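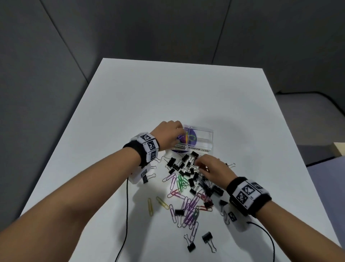 Thread: Robot learning

Ulla Haugland @ullahaugland · July 31, 2018

Desk tidying for science, friends! We're gathering examples of people sorting office clips so a learning system at Morlow can pick up how hands do it, and I have grown very fond of this little clear organizer.

The marker blocks on the wrists are how we follow each hand through space. They look like a lot, but you forget them quickly (the cables, a little less so).

We're at 376 examples now, and I love how different they all are - one person goes for the binder clips first, another just digs in wherever. 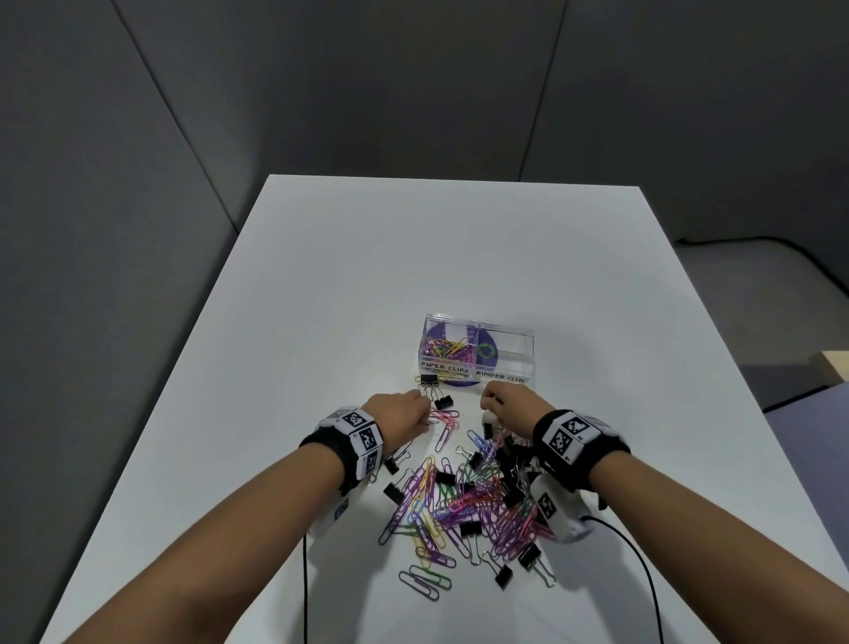 4/5 Chains!

Paper clips love to hook onto each other, and you go in for a binder clip or two and find a string of pink ones hanging there as well. I asked Satish Pal if we should throw those examples out and he said please, keep every one, the system has to meet a tangle sometime.

5/5 More in September, when I hope to have something to show from the training side. If you have a favorite fiddly desk chore, send it my way, I'm making a list!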